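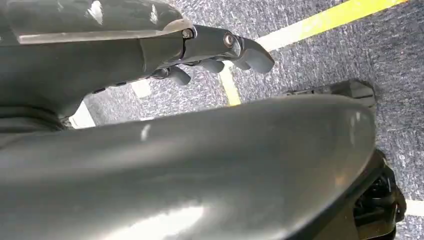
Sunday, late

Phishing drill went out at 10 this morning, 550 texts to the Stenside phones, and I spent most of the day watching the log fill up (exciting stuff!). Gladys wrote the message this time, a fake parcel notice from "Lombardi", and it was way too good. Even Femi tapped it, and he'd seen the draft on Friday!

Numbers aren't final. 500 delivered, the rest bounced, and I think that's the old contact list again. Dénes says he cleaned it. I'm not so sure, so I'll pull three of the dead numbers tomorrow and check them by hand.

Odd thing: Clillis logged a few taps twice, a second or so apart. Could be the link preview on the phone opening the page before the person does. If so our tap count is too high and I have to redo the chart for Avaleo, ugh. Emmanuel had a filter for this last spring – ask him where it lives, it's not in the shared folder.

Also the landing page still says "January" at the bottom. Fix before the next round.

Stella wants the write-up without names. Fine by me, and Femi will be thrilled.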